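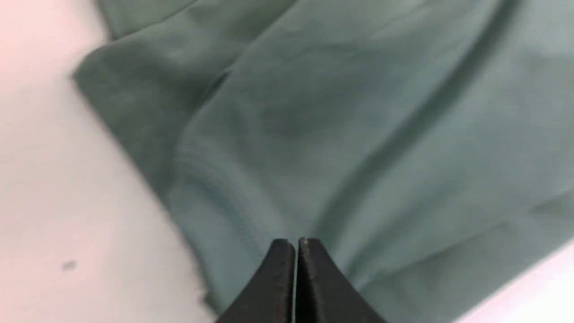 Close up: the gripper and the green cloth.

Home | Clubs | Explainers | Ask Us | Join

Can a robot fold your shirt?

You may have heard that robots will soon do all the housework. The Porari after-school club wanted to know if that was true, so they picked one job, folding, and entered it in the Stulline contest. Don't throw out your ironing board yet.

A robot doesn't know what a shirt is. It gets pictures from its cameras and has to work out where to put its fingers. A brick keeps its shape when you lift it. A shirt flops into a new one every time. 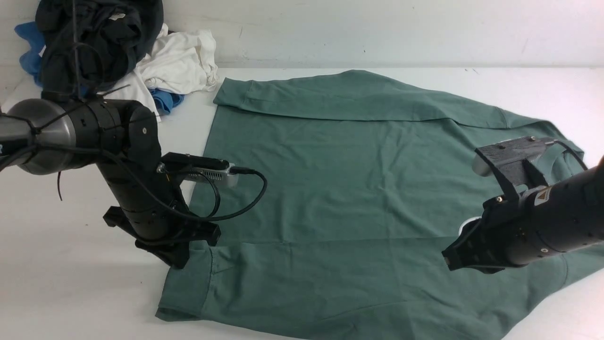
Two arms over the shirt, with more clothes waiting by the wall.

The club called their project Oltov. To teach it, members steered the arms through the job by hand, 400 times. That took most of the spring term. Could you fold a shirt after 400 lessons? You probably needed 4. 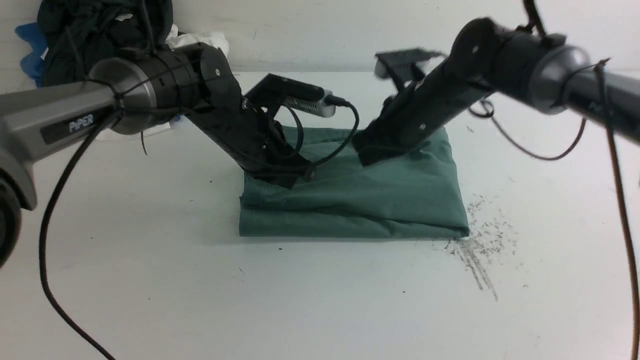

Why does the robot need two arms?
Folding is easier when one hand can hold the cloth while the other moves it. Try it with one hand behind your back.

Some adverts show robots folding a whole basket of washing in a minute. Ask if the film was speeded up, and how many goes were left out.

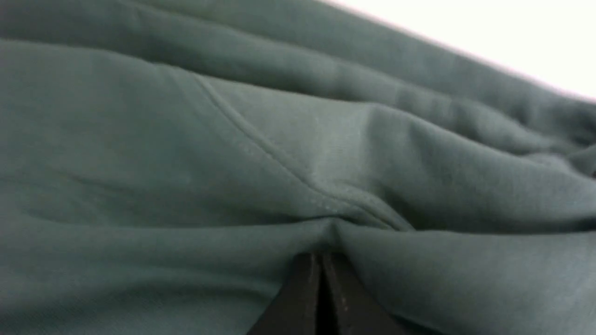
Pinching is hard too. Grab too little cloth and it slips away. Grab too much and you pick up the front and back together. The club is still arguing over which mistake is worse, and the contest is in August.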